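보낸사람: 사비나 파울리크 (Sabina Paulík)
받는사람: Skurell 원격조작 메일링 리스트
날짜: 2020년 7월 30일 목요일
제목: Re: [skurell] 블록 작업 시연 수집, 손으로 끄는 방식과 원격 조작 중 어느 쪽?

> 저희는 Cillar 컨트롤러로 직접교시(팔을 손으로 잡고 끄는 방식)만
> 써 봤습니다. 블록을 판에 끼우는 작업이면 원격 조작으로 바꾸는 게
> 나을까요? 시연은 몇 개쯤 있어야 학습이 되는지, 작업대는 어떻게
> 꾸미셨는지도 궁금합니다.

안녕하세요. 질문하신 순서대로 적겠습니다.

저희도 3월까지는 직접교시로 했습니다. 궤적은 잘 나오는데 카메라 영상에 사람 손과 팔뚝이 계속 들어와서 영상을 입력으로 쓰는 정책에는 쓰기 어려웠습니다. 그 뒤로는 Jident로 원격 조작만 합니다. 대신 끼울 때 힘이 손에 전해지지 않으니 처음 하는 사람은 블록을 판에 너무 세게 누릅니다. 하강 속도에 상한을 걸어 두세요.

작업대는 검은 천에 흰색 스터드 판, 큰 블록 여러 색입니다. 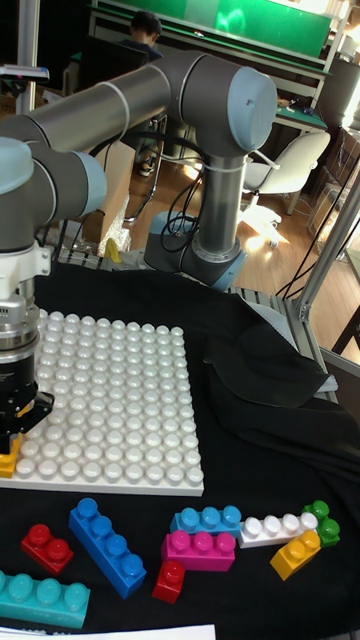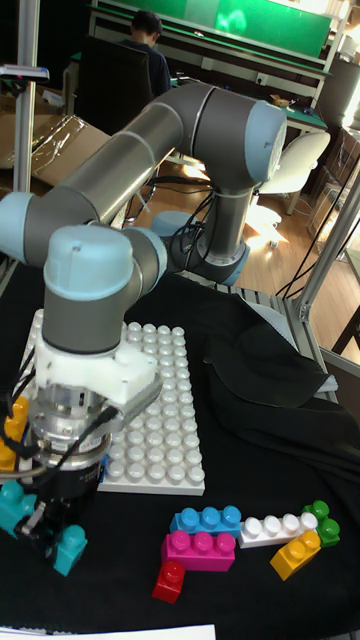 시연 수는 590개를 모았고, 그중 108개는 버렸습니다. 버린 것은 대부분 블록을 비스듬히 잡은 채로 끼우려다 중간에 다시 잡은 경우입니다. 다시 잡는 동작도 남기자는 의견이 있었는데, 따로 표시해 둔 것이 아니면 섞지 않는 편이 결과가 나았습니다. 한 사람이 연속으로 하는 시연은 6개까지로 끊습니다. 그 이상 하면 접근 높이가 점점 낮아집니다.

블록 배치는 시연마다 손으로 흩어 놓습니다. 처음에 줄을 맞춰 놓고 모았다가 정책이 위치를 외워 버려서 전부 다시 했습니다. 배치할 때 블록끼리 너무 붙이면 그리퍼 손가락이 들어갈 틈이 없으니 그것만 보시면 됩니다.

직접교시를 완전히 버리실 필요는 없습니다. 홈 위치나 판 위의 기준점을 잡을 때는 아직도 손으로 끄는 쪽이 빠릅니다.

기록 파일은 시연 하나에 약 3,000스텝입니다. 시작할 때 가만히 있는 구간은 잘라 내고 저장하세요. 안 자르면 학습한 정책이 시작 자세에서 안 움직이는 일이 생깁니다. 자르는 스크립트가 필요하시면 메일 주세요. Jident 형식 기준이라 Cillar 로그에는 열 이름을 바꿔야 합니다.

사비나 파울리크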